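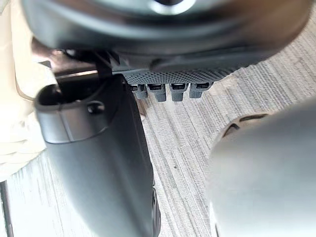 Gimum: head and wrist video for contact prediction

Gimum holds 2,000 short clips from a two-handed robot. We used it to train Stoltska, a small model that predicts whether a finger will touch something in the next 15 frames.

Contents
Each clip has a head view and a wrist view, plus joint positions. Clips with people walking nearby are kept and tagged "person". Clips with both hands empty are tagged "idle" and serve as negatives. 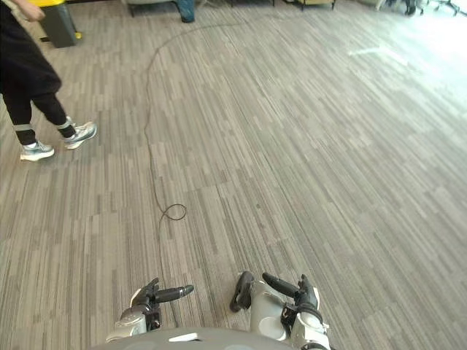
Head view. Both hands empty, person walking on the left, cable on the carpet.

Results
With the head view only, Stoltska gets 60 percent of contacts right on the test split. Adding the wrist view brings it to roughly 70. The Mahlangu baseline uses joint positions only and is included in the baselines folder.

Known problems
Glare on the floor causes false positives in the head view. Fingers close to the wrist lens are blurred, and we did not correct for this. Labels were made in Nusent and checked once. Timestamps before the March release drift between views; use the resynced files.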